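Ticket 526: Replacement finger pads and spare gripper, budget request
Status: Open, waiting on quote
Opened by: Aoi Koyama
Assigned to: Wakana Hoshino
Date: 10/18/26

Koyama: We're down to our last set of finger pads for the hand-held grippers. The microwave and plate tasks go through them faster than we planned for. I'd like to order 100 pads and one complete spare gripper before the next block of sessions.

Hoshino: Which pads? Tollatix sells two lengths and the May order came in wrong.

Koyama: The long ones, black. Same part as on both units now.

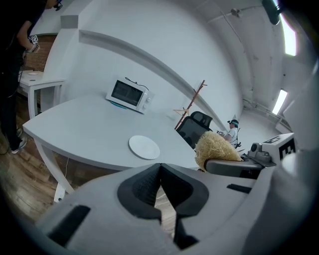 Hoshino: Tollatix wants 6 weeks for the full gripper. Setetti can do it in 3 but they don't include the camera mount, so we'd have to buy that separately. Pads are in stock at both.

Koyama: Then split it. Pads from Tollatix now, gripper from Setetti. We can move a mount over from the old unit.

Hoshino: Fine with me, but the gripper has to go under equipment and the pads under supplies — last time they were on one line and the request got sent back. Please send me two forms.

Koyama: Both forms sent. The mount is not on either one.

Hoshino: Received. Pads approved. Gripper is on hold until Setetti confirms shipping in writing.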